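# 豆をよそう、皿を片づける 家事ロボットはどこまで来たか

2023年10月30日

台所の仕事を機械に任せられる日はいつ来るのか。毎晩の洗い物の前で、そんなことをふと考えた経験のある方は少なくないと思います。家事の自動化を研究するHukeckは30日、台所と店舗の軽作業を対象にした試験「Spanos」の中間報告を公表しました。夢のような話を期待して開くと少し地味に感じるかもしれませんが、読み進めるうちに、ふだん何気なくこなしている手仕事の奥深さがじわじわと伝わってくる、なかなか味わいのある報告書です。

試験で取り上げた作業は9種類。豆や米をすくって器に移す、皿を棚に戻す、ふきんをたたむ、ペットボトルを起こして並べる、といった、家庭でも店のバックヤードでもおなじみのものばかりです。集計の対象となった試行は1,541回にのぼり、うまくいった回も、途中で止まってしまった回も、すべて記録に残されています。

成績がよかったのは、形の決まった物をつかんで決まった場所に置く作業でした。皿や筒形の容器なら、置き場所が多少ずれていてもつかみ直せる場面が増え、昨年の報告に比べて動きもずいぶん落ち着いてきたといいます。

一方、手を焼いたのが豆です。粒の小さい豆は、すくう角度がわずかに変わるだけでこぼれたり、器の縁に残ったりします。人なら手首をちょっと返して済ませるところで、機械はそのたびに動作を組み立て直さなければなりません。300グラムの大豆を鍋から器へ移す課題では、最後の数粒に最も長い時間がかかったそうで、鍋底に残った煮豆を追いかけたことのある身としては、思わず機械に肩入れしたくなるくだりでした。ふきんも難物で、たたむ途中で端を見失う例が目立ったと報告書は記しています。

店舗での試験を受け持ったのは、Clisdenで食料品店を営むUltatachです。開店前の売り場の脇で、量り売りの豆を補充する作業と、トレーを洗い場へ運ぶ作業を3週間にわたって試しました。運ぶほうは店の人がそばで見守れば任せられる水準に近づいたものの、補充は床にこぼれた豆を拾う手間が増え、今のところ人がやったほうが早いというのが同社の率直な感想です。それでも売り場の従業員には案外かわいがられたようで、試験の最終日には「また来てほしい」という声も寄せられたとのこと。

では、機械に家事はもうできるのでしょうか。報告書の答えは控えめで、条件を整えた台で、ひとつの作業に絞ればできることもある、というところにとどまっています。夕食の支度を丸ごと頼めるのはまだ先になりそうですが、得意な作業と苦手な作業がこうして細かく書き出されるだけでも、待つ側としてはありがたい話です。Hukeckは11月、ふきんと豆の課題をやり直す追加試験に入り、結果がまとまり次第あらためて公表するとしています。
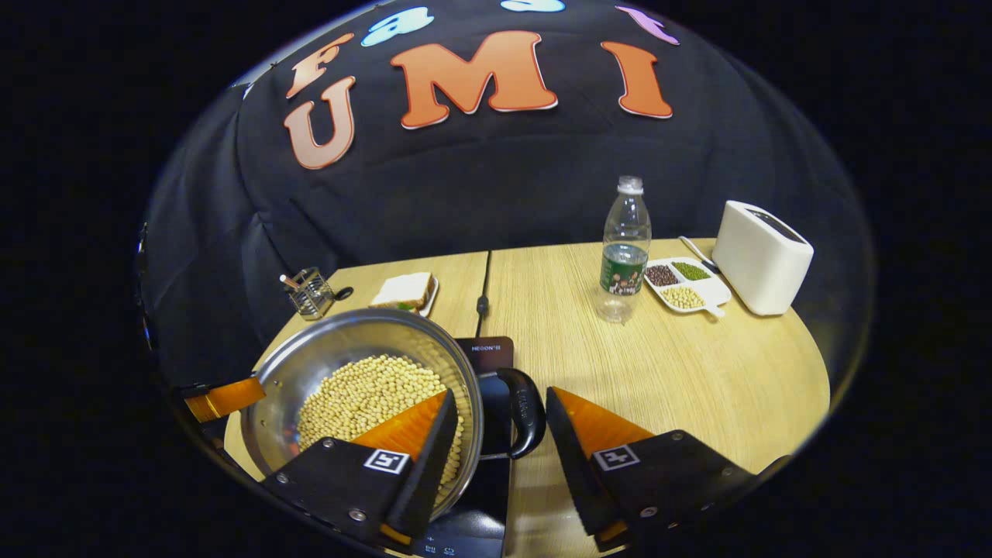 *写真提供:Hukeck*

大豆の入ったステンレス鍋と、オレンジ色のパッドが付いたグリッパーの指先。奥の白い仕切りトレーには3種類の豆が分けて入れてある。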